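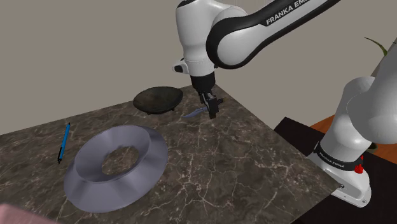
Cledura Tabletop Kit: Section 6, Your First Simulated Pick

Now the fun part! Your arm gets to pick something up.

1. Open Cledura and load the marble table scene.
2. Choose the knife as your target. (The pen is a great second try!)
3. Set the hover time to 700 ms and press Run.
4. Watch the fingers line up over the handle, then click Close Gripper.

Note: Keep both bowls in the scene. Planning a path near them is half the fun.

Caution: Don't load these settings onto a real arm. Go through the safety checks in Section 7 first.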